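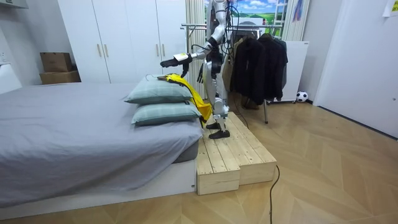
Can yellow dye rub off onto pillowcases, and if it already has, can I get it out without ruining the green? I moved into a new place in June and finally bought myself grown-up bedding, after years of whatever was on the clearance shelf. Gray on the bed, and pale green pillows with a very faint check in them that you only notice when you get close. I love them. The trouble is that I have one terrible habit, and it's dumping whatever I'm going to wear next on top of the pillows, so you get something like that bright yellow thing slung over the top one and hanging down the side. It looks kind of cheerful against the green, to be fair! But last night I was changing the bed and found a patch on the top pillowcase that is definitely more lime than sage. It's the size of my palm, a bit streaky, right where the yellow usually ends up.

Some details, because I know you'll ask. The yellow top is cotton, I think (the tag is so faded I can't read it), and I bought it at a street market. I washed it once, with towels, and didn't notice anything weird. The pillowcases are from Plimora, the set with the check, and the care label says warm wash and no chlorine bleach. I sometimes put the top down when it's still a little damp from hanging in the bathroom, which I'm guessing is the stupid part. I haven't washed the pillowcase since I found the patch because I read somewhere that heat makes it permanent and now I'm scared of my own washing machine. It's sitting in a bucket of cold water in the tub.

Also, bonus thing: is there any decent place to put clothes that are worn once but not dirty? I've got a platform bed with a low white base, so there's no footboard to hang anything on, and my closet door sticks.

Posted by Ningsih Govindasamy, 10/24/25

Kartini Pattinasarany

Yes, it can, and bright yellows and reds from market stalls are the ones I'd suspect first. Damp is what does it. A dry shirt lying on a dry pillowcase might leave a bit of loose color if you lean on it all night, but a damp one will happily print itself on whatever is underneath.

You did the right thing with the cold water. Leave it in there. What I'd do next:

Take the pillowcase out and look at the water. If it has gone yellowish, good, that means the dye is still loose. Change the water and let it sit again. Keep going until the water stays clear.

Then do a proper soak in oxygen bleach, the powder kind, mixed the way the tub says for colors. That isn't the same stuff as chlorine bleach, so it normally gets along with a "no chlorine bleach" label, but dab a little of the mix on an inside seam first and wait. Pale greens can be touchy. If the seam looks the same after it dries, put the whole pillowcase in and leave it overnight. I dissolve the powder in warm water and top up with cool.

Wash it by itself, at the warm setting on the label, and hang it up. NO DRYER until you've seen it in daylight and you're happy. Wet fabric lies to you, so wait until it's bone dry to decide. If there's still a shadow, soak it again. I had a cream tablecloth that took three rounds after an incident with a red napkin and you would never know now.

Don't use the color remover packets they sell next to the dyes. Those strip everything, and you'll end up with one white-ish pillowcase and one green one.

And check the yellow top! Wet a corner of it, press it hard onto a white paper towel or an old white sock, and count to 20. If you get yellow on the towel, it gets washed alone from now on, cold, until it stops. Don't bother with the vinegar and salt trick, I've tried it on three different things and it never did anything for me except make the laundry room smell like pickles.

Oh, and look at the pillow itself, underneath the case. If it went through, soak the spot with the same mix on a cloth and blot. Don't dunk the pillow unless the label says you can.

Ridwan Goh

just wash it hot with a color catcher sheet, worked for me. or flip it over and put the yellow side down lol

Kinga Bakos

Please don't wash it hot. I did precisely that with a sheet and a new pair of jeans and I still own a sheet with a blue knee on it. Color catchers are for stopping dye that's floating around in the wash, and they won't pull out much that has already settled in. Kartini's soak is the way to go.

I really came here for your bonus question, since I am also a pillow dumper (a chair dumper before that, until the chair disappeared completely). What fixed it for me was hooks. I put a rail with five of them on the wall beside my bed, at shoulder height, where my arm goes anyway when I'm getting undressed. Mine is a plain Zitach one, it was 25 dollars, and the screws that came with it were garbage so buy better ones. I'd tried a basket before that, one of those nice woven ones, and everything came out of it looking like I'd slept in it.

If you rent and can't drill, an over-the-door hanger is fine, though maybe not on your sticky closet door. Use the bedroom door. Put a T-shirt on a real hanger and it'll air out better than it does on a hook, no shoulder bumps either.

My rule is that anything still on the rail by laundry day goes in the wash, no discussion. Otherwise it turns into a second closet and you're back to using the bed. And let damp things finish drying in the bathroom! Mine get the shower rod until morning.

Ningsih Govindasamy

Thank you both!! The bucket water was yellow this morning, so I've changed it and bought the powder. Did the sock test too and the sock is now lemon. I'm measuring the wall for hooks tonight.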